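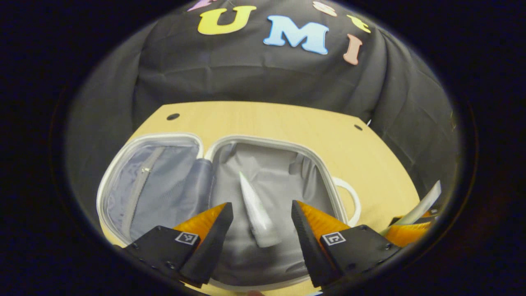
Safety and faults meeting, packing cell
Wednesday, September 11, 2019, small room at Skultham
Chair: Nizar Abu Hammour. Notes taken on laptop, sorry for gaps

1. Last minutes
OK, no changes.

2. Grip fault on the suitcase task
Right finger kept closing after the stop was pressed. Tube got squeezed, cap popped, lotion in the case lining and on the table. No one hurt. Operator had a hand in the case at the time - this is why it's first on the list.
Log shows 162 packing runs since the pads were changed, 5 with late release. Four of those were tubes, one was a paper packet. Nothing like it on the old pads.
Nizar thinks a sticky linkage. Zelteck say firmware, they want the logs before they'll commit. Discussion, went on a bit. Agreed could be both.
Stop button itself tested fine. Delay is somewhere after it.

3. What we do meanwhile
- closing force capped at 80 percent of the current setting
- no hands inside the suitcase while either gripper is powered, lid side included
- tubes to be run empty untill further notice
- any late release, stop and write it down, dont just reset
Question whether soft pads make people careless. Some agreement. Add a line to the induction sheet.

4. Spare fingers
Trindska quoted 9 weeks for a full set. Too long. Awad may have a pair on the shelf, Nizar to call.

5. Cleanup
Case lining wiped down, zipper still a bit stiff. Screws on the finger mounts to be checked before each shift, two were found loose after the squeeze. Might be related, might not.

6. Actions
Nizar - logs to Zelteck, call Awad
Shift leads - force cap on both stations, tell nights
Induction sheet - no owner yet, carry over

AOB: none, room needed.
Next meeting first week of October, sooner if it hapens again.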